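Snack Tin FAQ: the questions I get most, answered from my kitchen
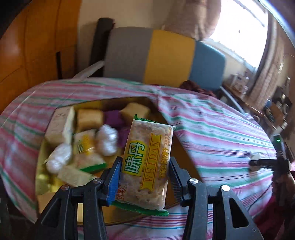

What do you put in a snack tin?
A mix of plain and sweet things that each come in a small portion. I start with crackers, add a couple of soft items like cake or pastry, then tuck wrapped sweets into the gaps. If everything in there is sugary, people take one thing and wander off!

Which crackers are you using?
Soda crackers, the individually wrapped kind. The packet in the photo says WEIDAN on a little yellow band and has crimped green ends. I like a see-through wrapper because you can check for broken ones before they go in. Broken ones are mine, with soup.

Can cake and crackers share a tin?
They can, but I'm fussy about it. Crackers stay in their wrappers, cake goes in last, and I only do it for a tin that'll be emptied that same afternoon. Leave an unwrapped biscuit next to sponge overnight and it goes bendy (I've eaten them anyway, but I wouldn't serve them).

My cake squares slide around. Help?
Stand them toward the back and wedge something between them. A taro pastry is a great size for that, and the purple looks so good next to golden cake. A small carton standing along one side helps too.

Do I need a fancy tin?
Nope. Shallow is the main thing, so nobody has to dig. I got very attached to a deep one from Prarnow and the bottom layer was always crumbs. I do love a golden inside, it makes even a plain biscuit look like a treat.

Why a cloth under the tin?
Crumbs! I use a striped one, bunched up around the sides, and then the whole lot gets shaken out over the back step. Stripes hide an amazing amount. Mine goes in a warm wash and I never iron it.

How long does a full tin last?
At my house, one episode of anything. If you've only packed sealed things, go by the earliest date on the wrappers. I write it on masking tape and stick it under the lid.

Can I mail one?
Sealed items only, please. My friend Vilhjálmur Fogh once got a tin from me in August with cake in it and was very polite on the phone. Fill the gaps with crumpled paper and keep the heavy sweets at the bottom. A parcel under 600 grams is what I aim for, tin included.

Anything you'd leave out?
Chocolate in warm weather, and anything with a strong smell. Ava still brings up the dried squid.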